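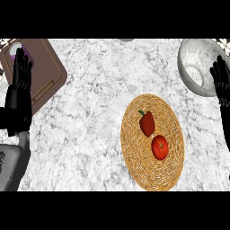 Render, marble benchtop: pepper and tomato on the woven placemat.

December, started 7:40 am

Floor plan day! Finally got a full run through all the listings for the Hemmin estate, and I'm thrilled with how it went. We had 271 plans in the folder, a mix of scanned originals from the old agent and newer ones Hazel drew up herself. The job is to get room sizes off each plan and into the listing sheet so the agents can stop typing them by hand.

First pass used the old Drarar settings. It choked on 47 plans, nearly all of them the scans with handwritten dimensions in feet and inches. Lejla Jurić suggested splitting the feet from the inches before converting, instead of letting the script guess where the mark was. Did that over a cup of tea, reran, and the failures dropped to nine. Nine! I did a small lap of the office.

What's left:
Four have two dimensions written over each other.
Three are L-shaped living rooms, where the agent gave the longest length and the longest width and the area comes out far too big.
Two are missing the upstairs altogether. Asked Hazel Whitlock, she'll look in the filing cabinet.

The L-shaped rooms are the fun bit. My vote is to split them into two rectangles and show both on the listing, the way Jitalach does for its townhouses. Lejla would sooner give one total area with "irregular shape" beside it. Buyers want to know if the couch fits, so I still like mine, but her version is a lot less work and we could have it running tomorrow. Going to mock up both.

1:15 pm

Balconies! Forgot them completely. The old agent put balconies in the total on some plans and left them out on others, so two identical units in the Prurnunora building come up with different floor areas. Checked a few against the strata plans and the difference is the balcony every time. Added a separate column — indoor, outdoor, total — and it already reads so much better. Garages get the same treatment next.

Rounding: keep one decimal place for metres, whole numbers for area. Don't round until the end. I did it early in the first version and one bedroom grew by half a square metre, lovely for the seller but no good to us.

4:30 pm

Both mock-ups done and in the shared folder under "odd rooms". Colour for outdoor areas is a pale green for now, happy to change it. Hazel found one of the missing upstairs plans, folded inside a different file. One to go.

To do: garages, sheds, ask Lejla about sloping ceilings in the attic units.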